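A Near Miss Is a Result and Should Be Published as One

By Kamol Chaiyaporn
Tuesday, October 22, 2019

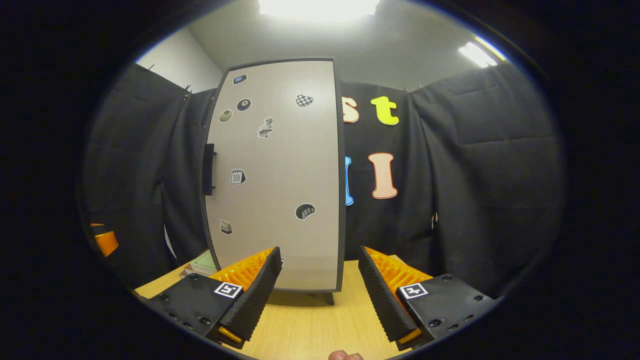 The manipulation laboratory at Otaden recorded a failure in September that most organizations would have settled with a repair ticket. A gripper closed when its operator had not asked it to close. No one was hurt. The spare part cost little, the work resumed within the week, and the final report to the project's sponsors would have been complete without a word on the subject. Otaden chose to write it up in full and to circulate the account to its partners, Cloltix among them. I believe that choice was correct, and that it should be the ordinary practice of every group that puts powered tools into people's hands.

The facts are not complicated. Operators at Otaden work with two-finger grippers while demonstrating how everyday objects are picked up, moved and put back. Their own hands are often close to the fingers of the tool. The Ernia control unit, which drives the grippers, stores the last position it was told to reach. During session 483 the connection between the trigger and the control unit dropped for a moment. When it came back, the unit read its stored position as a new command and closed the gripper at full speed. The operator had been straightening an object on the table and had withdrawn her hand just before.

The first finding was that a cable had worn through near the strain relief. That finding was true, and it was of very little use. Cables wear out. A tool that is safe only while its cable is sound is not a safe tool, and replacing the cable left the control unit exactly as willing to close on someone as it had been the day before.

The second finding took longer. When staff went back through the logs, they found 13 earlier sessions in which the same drop in connection had occurred. In five of them the gripper had moved. Operators had noticed at least some of these movements. They described them afterward as "a twitch" or "a jump" and had restarted the unit, as the troubleshooting sheet told them to do. The sheet did not ask them to report anything. Every one of them had followed procedure.

It is on this point that I part company with some of my colleagues. The reply I have heard most often is that the forces involved are small. A gripper of this type will pinch a finger and may bruise it, and it will not do much worse. I accept the measurement. I do not accept the conclusion drawn from it. The same control unit is sold for larger tools, and the fault lies in the unit. Habits also travel. A technician who has learned that an unexpected movement calls for a restart will carry that lesson to the next machine, which may not be so forgiving.

A second objection deserves more respect. Forsberg, which maintains equipment for several laboratories of our kind, has argued that a duty to report every unexpected movement would bury the serious cases under trivial ones. Its engineers handled 62 service calls for this class of tool last year and say that most concerned nothing more than dirt or poor adjustment. This is a fair warning. It is an argument for a short form and a competent reader, however, and should not be taken as an argument for silence. The events at Otaden looked trivial one at a time. They became serious only when someone set them side by side.

Three changes would go a long way. A control unit that loses its input should hold still when the input returns and should wait for a deliberate action by the operator. This ought to be a condition of purchase. Any movement that was not commanded should be logged before the unit can be restarted, even if the entry is a single line. And the summary of such entries should be shared with every partner that uses the same equipment – with the names of operators removed and the name of the equipment left in.

The last of these will meet the most resistance. Laboratories compete for funding, and suppliers have contracts to protect. A published fault can look like a confession. Sponsors bear much of the responsibility for this, as they have too often treated a clean record as proof of good management. A project that reports no unexpected movements in a year of daily work has either been very fortunate or has not been looking. Those who award grants should learn to ask which.

Otaden's operators are back at work with the revised settings, and the troubleshooting sheet now begins with the log entry. Cloltix has agreed to check its own records for the same pattern and expects to circulate the results to the partners before its next equipment order is placed.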